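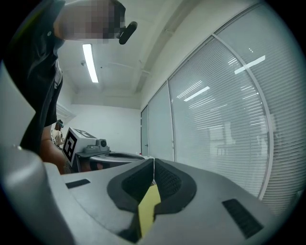
Keeping the Trail on the Map

The woman who runs the mapping side of Casonik answers her phone on the second ring, apologizes for the wind, and then apologizes again for the dog. She is sitting on a tailgate at the north end of the Baumgartner loop, eating a late lunch, and she would be very happy to talk about contour lines for as long as I like. I had asked for half an hour. We went well past that, and I didn't mind a bit.

Casonik makes trail maps for small places, the kind of county park or town forest that has a sign at the parking lot and not much else. She started it from her kitchen table after a career in land surveying, and there are now 6 people on the payroll, most of them part time. "I got lost in a park I had lived next to for years," she told me, laughing. "The map on the board had a trail going straight through a pond. I went home and was cross about it all evening, and by the next morning I'd started drawing."

The Baumgartner maps are what brought me to her, because I walk there myself most weekends and had noticed that the new handout is so much easier to follow than the old one. She was delighted that anybody had noticed. The old sheet, she explained, had been traced from a paper map and then photocopied until the contours ran together into a sort of gray fur. Her crew walked all the trails again with handheld receivers, every one of them twice, once in each direction.

"Under trees the track wanders all over the place," she said. "You get a line that looks like a toddler drew it. So you walk it again coming back, and you compare the two, and then you sit down with the elevation data and use your common sense. A trail doesn't hop back and forth across a creek every few steps!"
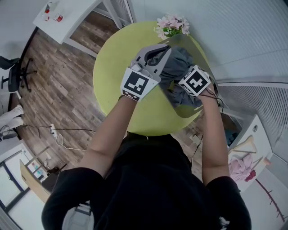 Hands at work over the round table.

I asked about software, since readers always write in about it. For the fieldwork she likes Mandix, mostly for the way it lets her leave a note on a waypoint without poking through a lot of menus in the cold. The finished maps are drawn in Vemetti, which she describes as slow and stubborn and very good at labels. She has tried switching to something faster and always comes back. "Labels are half the job," she said. "Anyone can draw a line. Getting the name of a hill to sit where your eye goes looking for it, well, I've lost whole afternoons to that."

We spent a good long while on contour intervals (I warned you she was happy to talk). The Baumgartner sheet uses a closer interval than the last one, and the little rise behind the picnic shelter finally shows up. It had been invisible on the old map, which came as a surprise to people pushing strollers. She is fond of that rise. She also keeps a box of old printed quadrangles in her truck, 70 of them at last count, and looks through them for names that have dropped out of use. Two springs and a ford went back on the Baumgartner map that way.

Does she think paper still matters? She does, and she had clearly been waiting for me to ask. The park printed 75 copies for the first weekend and they were gone by Sunday lunch. "People love the phone version, and I use it too, but a family will stand around a paper map together," she said. "The kids put their fingers on it."

Next up is a ski trail map for a town forest, with 4 loops that all cross at the same confusing corner. She is planning to walk it before the snow comes, with the dog, who had by then started in on her sandwich.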